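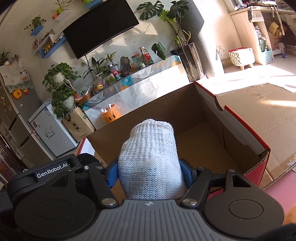

A white knitted bundle in the gripper, with an open cardboard box behind it. The living room serves as the test area.

The builder of Bristen works out of a living room in Jullari and has asked to be left unnamed, mostly to keep the neighbors from bringing over their laundry. Bristen is a home project to get an arm on a short rail to pick up small knitted things and drop them in a box. The arm itself is in pieces in the bedroom at the moment. We talked at the kitchen table.

I asked why clothing, when most hobby arms stack blocks.

"Blocks are solved, as far as I'm concerned. I had an arm stacking blocks in June and I was bored with it after a week. Cloth is different every time you put it down. You close on it and it gets smaller, and then you don't know how hard you're holding it."

Before the arm does anything, the builder does the job by hand with a hand-held gripper, two fingers with textured blue pads, and keeps a recording of each try. The target for the first round was 200 grasps. The count stood at 275 when we spoke, and the builder said a fair number of those would be thrown away.

"The early ones are bad. I was moving like a person, fast, with little corrections all the time. The arm can't do that. So now I go slow and I try to come in from the same height. It's dull work. I do 30 and then I stop and make tea."

The box was the next subject. It is an ordinary shipping carton with a notch for a hand-hold in one side, and it has caused more trouble than the builder expected.

"A flap is the worst thing. You let go of a sock over a flap and it just sits there on the edge. I've gone back and forth on cutting them all off. At the Matubbar workshop they told me to use a plastic tub, but a tub slides on this floor and the carton doesn't slide as much."

Matubbar is the shared workshop across town where the rail was cut and drilled. The builder goes there for the drill press and does the rest at home. Motors and bearings came from Gultau, a surplus dealer that sells by weight and doesn't take returns. One motor from that order was dead, and a second is noisy but still on the arm.

I wanted to know about light. The room gets strong sun and has a lot of plants in it, and I had assumed both would get in the way.

"Sun, yes. There's a stripe that comes across the floor and I have recordings with it and recordings without it. At first I closed the curtain. Then I thought, the arm is going to live in this room, so it had better see the stripe. The plants stay where they are. They were here first."

What about the money? The builder keeps a notebook but hasn't added it up. The rail was the big expense. The cartons cost nothing.

The plan for the next stretch is to put the arm back together with 2 new brackets and run it on white items only. Dark socks come later. The builder thinks a dark sock on a dark rug may need a second lamp, and isn't looking forward to wiring it.

"I'd like it to do one load without me standing over it. One small load. If it drops a few on the floor, that's fine, I drop some too."

The rail goes back on its mounts as soon as the brackets are painted.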